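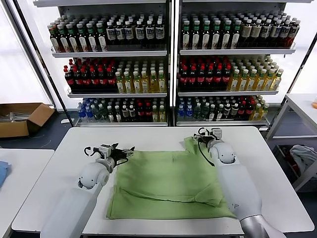
Craft Cupboard Tips for Children's Church Groups

If your Sunday group's craft cupboard is anything like ours used to be, you open the door with one hand and hold the other one up to catch the glitter. I love that cupboard. I have spent more evenings in it than I'd care to admit, and over the years at Clandley I've picked up a lot of little tricks that make the difference between a cheerful morning and a frantic one. Do pinch whatever is useful!

Glue

PVA keeps far better in small bottles than in the big tub. We buy one large container in May, when the summer planning starts, and decant it into old squeezy sauce bottles. Wipe a smear of petroleum jelly round the thread before you put the lid on and it will come off again months later, even after a five-year-old has screwed it down.

For blocked nozzles, soak the tops overnight in warm water with a splash of white vinegar, then push a cocktail stick through. Don't use a pin. I've had two snap off inside.

Glue sticks should be stored lid down. If they've gone crumbly at the top, slice off the dry bit with a table knife and carry on.

Felt pens

Test them all once a term. Scribble on the back of an old notice sheet and be ruthless. A dried-out pen put back in the pot will be picked up by the same disappointed child every single week. Water-based pens can sometimes be woken up by standing the nib in a saucer of warm water for a minute, then leaving them capped and nib down until next time. It works on perhaps half of ours, and the yellow ones never come back.

Sort by colour into mugs, one mug per colour, and let the children fetch from the mugs. I was very doubtful about this when Thulani Rampersad suggested it and I was completely wrong – tidying up now takes no time at all, and the little ones adore doing it.

Getting paint out of Sunday clothes

Ready-mixed poster paint: cold water first, from the back of the fabric, and keep going until it runs clear. Then rub in washing-up liquid, leave for ten minutes and rinse. Hot water sets some of the reds, so save it for the proper wash.

Acrylic: you have a few minutes at most. Keep it wet. A damp cloth pressed over the spot and a note to the parent saying "don't let this dry" has rescued several smart shirts. We don't use acrylic with the under-sevens any more.

Wax crayon: scrape, then brown paper on both sides and a warm iron. Keep moving the paper so you aren't ironing the wax back in.

Aprons can be made from old adult shirts worn back to front with the sleeves cut short. The collar button does up at the nape and you've got something a toddler can't wriggle out of.

Storytelling props

Costumes for the nativity and the rest live in lidded boxes, one story to a box, with the list of contents taped inside the lid as well as on the end. Ours for Noah has 31 things in it, mostly animals, and before the list we lost a giraffe every year.

Tea towels for shepherds: sew the headband straight on to the towel with a few big stitches. It stays on through the whole of "While Shepherds Watched" and unpicks in seconds when the towel is wanted back in the kitchen.

Cardboard scenery lasts much longer if you paint both sides. Paint on one side only and it curls as it dries. A coat of emulsion from a tester pot is plenty on the back. Our walls of Jericho have been knocked down every summer since the Mnguni twins were in reception and they are still going strong.

Snack table

Wipe-clean cloth, cut to drop only a hand's width over the edge so it can't be pulled. Half-fill the beakers. Put the biscuits out at the very end, after hands are washed, or you'll have paint on the custard creams.

Squash stains on carpet come up well with soda water and a folded towel with somebody standing on it. If it's blackcurrant, start praying and then do the same again.

Cheap and cheerful supplies

The scrap store at Hudby is a treasure trove. Last time I came home with 60 cardboard tubes, a roll of blue netting and a bag of 1,000 wooden beads, and we've made Red Seas, trumpets and a very wobbly Tower of Babel. Take your own bags, and ask what's in the back room.

Ends of wallpaper rolls make wonderful long friezes. Use the plain side. Stick it down with masking tape at the corners and every arm's length between, and roll it up from the finished end as you go.

Swap morning

We're having a cupboard clear-out and swap at the hall on Drekomgate on 6th July. Bring anything you've too much of. I have a frankly silly amount of lolly sticks, and I'm after pipe cleaners in any colour but brown.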